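Gripper fault traced at Runthorpe lab
October 16, 2026
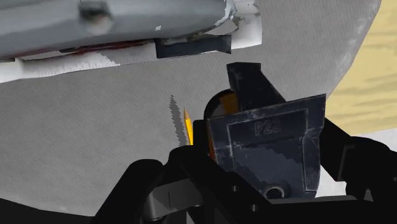 Great detective work from the Curkow team! Their gripper had been letting go of small items early, and it took 1,362 simulated grasps to pin down why. A timeout left over from March was opening the fingers after 16 seconds, whether the arm had reached its drop point or not.

"We were so happy to see it fail the same way twice," says Lok-yiu Man, who found the bad setting - after combing through 715 log files. No one was hurt and nothing was damaged.

The fix is already in, and the next 90 grasps all held. Hardware trials stay on hold until Demchenko has signed off on the new release logic.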